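3.2 How people talk about their water bills

I went into this part of the study thinking I'd be reading complaints about price. I had 397 diary entries from households in Disbridge, all written in September, and I figured most of them would say the bill was too high and leave it there. Some did. But far more of them were about the meter, and who reads it, and why the reading comes on a different date from the bill.

Iwona Pawlak coded the first batch with me, and we disagreed a lot (her notes in the margins are longer than mine!). She wanted "confusion" and "distrust" kept as separate codes. I wanted to lump them together, mostly to save time. We tried it her way on 92 entries and I gave in — the two groups of writers really do sound different. The confused ones ask questions and the distrustful ones keep their own records, sometimes going back years, and they'll quote them to you down to the gallon.

Bathrooms come up more than kitchens in both groups. People write about long showers, a kid who leaves the tap on, a toilet that runs at night.

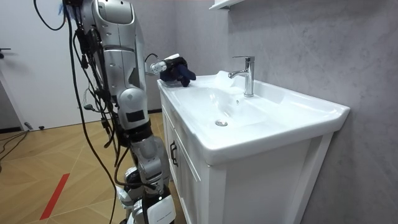

Figure 4. A white bathroom vanity.

I also looked at whether renters write differently from owners. They do, a little. Renters hardly mention repairs except to say who they called about them, and their entries are shorter. Urbańczyk found something close to this in an older set of letters, though those writers were all paying a flat rate, so I wouldn't push the comparison too far.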